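Sustanska Puts Dual-Arm Workstations on the Accessory Line at Its Flamov Site

Operators move from repetitive handling to cell supervision and exception work; no positions removed under site agreement

FLAMOV, September – Sustanska, a contract service company for event and catering equipment, today announced that dual-arm robot workstations have entered regular use at its Flamov site. The cells handle drinkware and small accessories between the washing area and the packing benches, a step that until now was done entirely by hand.

The rollout covers 15 workstations on one floor. Each cell is enclosed and has two arms mounted on a shared linear rail. Task programs are managed through Fikeo, the scheduling and logging software that Sustanska already uses for its packing lines. Integration was carried out by Sani, an automation supplier that also maintains the cells on site.

Scope of the work

The first tasks assigned to the cells are picking up stemmed plastic drinkware, placing it on display or holding racks, removing it again, and sorting loose items left on the work surface. These items vary in shape and color and often arrive lying on their sides. Fixed-path machinery was tested on the same work and rejected, as it required every item to be presented in one position.

The cells use two-finger grippers with a camera mounted above each gripper. Grip force is set per item class. Items the system cannot classify are left in place and reported to the operator's screen in Fikeo, where they are held until a person clears them.

Changes for operators

Each operator now supervises 2 cells. Duties include loading the table, confirming the item list, clearing reported items and inspecting finished racks before release. Operators may stop a cell at any time and do not need a supervisor's approval to do so. Restart requires a check of the enclosure and a confirmation on the screen.

Under the previous process, operators stood at a bench for a full shift and changed stations only at breaks. The new schedule rotates staff between cell supervision, inspection and packing every 50 minutes. Sustanska set the interval together with shift representatives, who had asked for shorter periods at the screen.

"The handling work was the part of the job with the most wrist complaints," said Onyekachi Omoregie, head of operations at the Flamov site. "Our operators know which items crack and which ones stick together. We need that knowledge at inspection and in the item settings, so the training was built on it."

Training consisted of 23 hours per operator, split between classroom sessions on cell safety and supervised time at a workstation. Staff who completed the course were moved to a higher pay grade. Operators who chose not to take it remain in packing at their existing grade.

"We changed the software after the first group came through," said Tegan Fairweather, integration lead at Sani. "Fault messages were written for technicians. They now state which arm has stopped, what it was holding and what the operator should check."

Mixed-color plastic goblets and a chrome wire rack on the table of a dual-arm cell. The left gripper holds a goblet with a light green bowl; the right gripper is open.

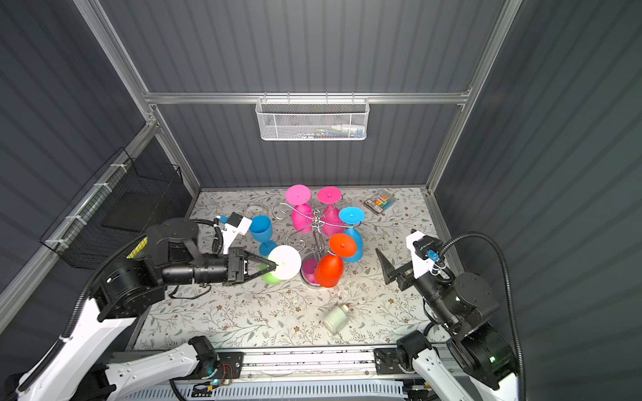
Maintenance and data

Sani technicians inspect grippers, cable conduits and rail carriages every Tuesday before the first shift. Operators record gripper wear in Fikeo during the week. Cell logs are stored by workstation and contain no operator names. They are not used in individual performance reviews.

Next steps

Sustanska will add flatware sorting to the task list once the item settings have been approved by the shift representatives. Glass stemware will continue to be handled manually. No date has been set for extending the cells to other floors.

About Sustanska

Sustanska cleans, inspects, stores and repacks reusable event and catering equipment for rental companies and venues. Its main service site is in Flamov.

Press contact: Sustanska Communications, Flamov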